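Hannelore Hofstetter
18 June 2023

Right, a few of you asked about the Gasser gig so I'm going to do it as a thread. It's long. Get a brew.

Background for anyone new: Gasser are a four-piece from up the valley, two albums, one good, one I will defend to my grave. They haven't toured since before my youngest started school. Then in March they put up a single post with a place name and a time and that was it. The place name was Rirkton.

Rirkton has one hall. It's the Allness Hall and I saw my first ever band there when I was fifteen, stood on a radiator to see over a lad in a big coat. It holds 700 if the fire officer is in a good mood. So you can imagine what happened when the tickets went up.

I was number 2690 in the queue. I know because I took a screenshot and sent it to my sister with a lot of swearing. The little walking man on the screen did not walk. I made toast. I hung out a wash. The walking man still did not walk.

And then he did! All at once, straight to the end, and there were two standing tickets sitting there and I bought them so fast I put my old postcode in. (Sorted since. Thank you to the woman at the box office who did not laugh at me, or did it with her hand over the phone.)

So. The night itself. Doors were at seven and we got there at half past six like the keen old women we are. Queue already round past the chip shop. Lovely mood though, people passing chips down the line, someone playing the first album out of a bike basket and everybody joining in on the bits where you can't make out the words anyway.

Support was Rovetow, who I'd never heard of. Just her and a keyboard and one lad on drums who looked as if he should have been revising. First two songs I thought, hmm, bit quiet for a Rirkton crowd. People were still chatting at the bar. Third one she stopped playing and just sang, no keyboard, and the chatting went off like someone had turned a tap. I've bought everything she's got, and it's all of 5 songs, so if anyone knows of more please shout.

Gasser came on late. Not naughty late, but late enough that my knees had begun to have opinions. No hello, no "it's been a while", they went straight into Slow Ferry and the whole floor dropped and came up again. I had forgotten how loud the bass is. You can own the record for years and you don't know the bass on that song until it's been in your ribs.

Arms up all over the place by the second chorus, mine included, and I've had a dodgy shoulder since Easter.
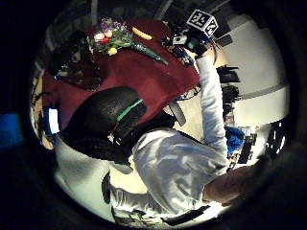 White sleeve, arm right up.

Set list for those who want it, as best I can remember: Slow Ferry, Lamp Oil, the one about the dog, Tin Roof, a new one, another new one, Hedge School, Lamp Oil again (I'll come to that), Postcard, Long Field. Encore was Half a Mile and a cover I didn't know. My sister says it's an old folk song our gran used to sing. I don't remember Gran singing anything but hymns and adverts.

Why Lamp Oil twice? First time through, the guitar went dead in the middle eight. Just gone. They carried on with drums and voices and we all filled in the guitar part by going "dow dow dow", badly. Then an hour later he said "we owe you one of these" and they played it again properly. I liked the first go better. So did most people near us, going by the dow-dowing on the way to the car park.

The new songs — I think they're good? It's hard to tell when you've heard something once, stood up, with somebody's rucksack in your face. The first was slow and had a lovely bit of harmony at the end. The second was about 15 ideas stuck together and I want to hear it sober.

Moans, as I promised I'd be fair. The bar ran out of everything apart from cider and warm lemonade. The sound at the back left is still dreadful, it was dreadful when I was fifteen and it's dreadful now, so stand on the right if you ever go. And T-shirts only came in small and enormous. I bought enormous. It's a nightie.

Oh, and three of you have asked whether they said anything about more dates. They didn't from the stage. The lad on the merch table said "watch the page" in a way that could mean a tour or could mean he'd been told to say that to everybody. I'm watching the page.

Few replies while I'm here. Yes, they played Postcard. No, they didn't play Cold Tap, and yes, someone shouted for it between every single song. Yes, the old drummer is back. Yes, there's step-free access, it's round the side by the bins, ring the bell and wait.

Last thing. If you were the girl in front of us who knew every word to Hedge School, including the verse that's only on the tape version, my sister would like to know where you got the tape. Hers got eaten by a Ford Fiesta.

Going to bed now. Ears still ringing a bit. Will put the Rovetow songs in order of how much I like them tomorrow if anyone's bothered.

Contact | © 2023 Hannelore Hofstetter | Back to top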